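Pastel bowls, a fake pear, and my sudden need to own more pink plastic

I've been meaning to write about bowls for weeks. Small ones! Not the big mixing bowls everybody photographs in a stack, and not the nice ceramic ones you get for a wedding and are scared to put in the dishwasher. I mean the little plastic kind that cost next to nothing and end up doing half the work in a house.

It started back in August when I cleaned out the cabinet over the fridge. You know the one. Mine had a fondue set, a cake stand with no dome, a bag of birthday candles and, way in the back, a stack of six plastic bowls from Dindeck that I'd bought when we moved in and completely forgotten. Two were yellow, two were a kind of mint, one was pink and one was blue. I washed them all, left them on the counter to dry, and by that evening I'd used every single one of them. Chopped onion in one, paper clips in another, a handful of grapes for me because I was hungry, and so on.

Since then I've become a bit of a small bowl person. I look at them in stores. I have opinions about rims (rounded, please, a sharp molded edge feels awful when you grab it in a hurry). I went to the big kitchen outlet over in Pelldale on a Wednesday, supposedly for a sheet pan, and came home with five more bowls and no sheet pan.

The colors are a huge part of it for me. I grew up with brown everything, brown plates, brown mugs, a brown countertop with little gold flecks in it, and I think I'm still making up for that. Pale pink next to light blue makes me happy every time, especially on something plain and white where you get that soft little shadow around each one. Then you add one piece of fruit and suddenly your table looks like you planned it. A lemon is good. A green pear is better, because the yellow in the green warms everything up, and a pear has such a great shape with that narrow top and the tiny stem.

I do use fake fruit for this, and I'm not sorry! Real pears are hard as rocks for a week and then you get one afternoon. A replica pear just stands there being a pear. I love a glossy one too, although I know plenty of people prefer the matte kind that fools you from across the room.

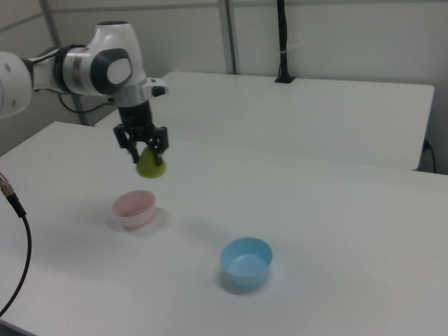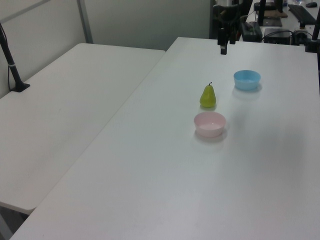

Pink, blue and pear green, on white. I could look at that combination all day.

So let me tell you how I've been using mine, in case you have a neglected stack somewhere too.

The pink one lives by the front door now. It holds keys, hair ties and whatever change comes out of coat pockets. I tried a wooden tray there first and it looked gorgeous for a day, then turned into a pile of mail, because a tray says "please put mail on me" and a small bowl doesn't have room for it. The bowl has been there for two months and I haven't lost my keys once, which for me is some kind of record.

The blue one is my cooking bowl. Anything I chop first goes in there, usually garlic and ginger together, and then I can wipe the board and move on to the messy stuff. I used to push everything into little heaps along the edge of the cutting board and then knock one on the floor. I've seen cooks on TV with 18 tiny glass dishes lined up and always thought it was for show, but even having one or two makes dinner so much calmer.

The mint ones went to the bathroom, one for cotton balls and one for the rings I take off at night. The yellows are snack bowls. They're just the right size for crackers in front of a movie, and if one gets knocked off the couch it bounces. (Ask me about the ceramic one.)

As for the new five, I'll admit they're still finding jobs. One is under a plant that drips. One is full of buttons. I had a plan to start seedlings in the other three but they have no drainage and I'm not drilling holes in them, they're too pretty.

A few things I've learned about the cheap ones:

Check that they nest before you buy. Two bowls that look the same size on the shelf can get stuck together like they've been glued, and two from different brands almost never sit right. My Dindeck ones stack beautifully. The Brandum ones from the outlet are a touch wider, so they get their own pile.

Tomato sauce will stain the pale ones. I knew this and did it anyway. Leaving the bowl on a sunny windowsill for a few days took most of it out, but there's still a peachy ring in one of the yellows that I've decided to like.

Top rack only in the dishwasher, and mine flip over and fill with water unless I wedge them in behind the mugs. I mostly wash them by hand now. They take ten seconds.

And the translucent ones are lovelier than the solid ones, in my opinion, even though they scratch a little faster. The light goes through the sides and the color gets softer, and it doesn't look so much like a kid's picnic set. Not that there's anything wrong with a kid's picnic set, I'd buy one in a heartbeat.

My next project is the fruit. I have one pear, two lemons and a very unconvincing plum, and I'd love to find some good apples that don't weigh nothing. Cortés had a mixed basket in the window last month but every apple was bright red, and I want the speckled greenish kind. If you've seen any, leave me a comment! I'd also take recommendations for a lavender bowl, small, rounded rim, slightly see-through. I have the perfect spot for it next to the toaster and right now there's just a sponge there.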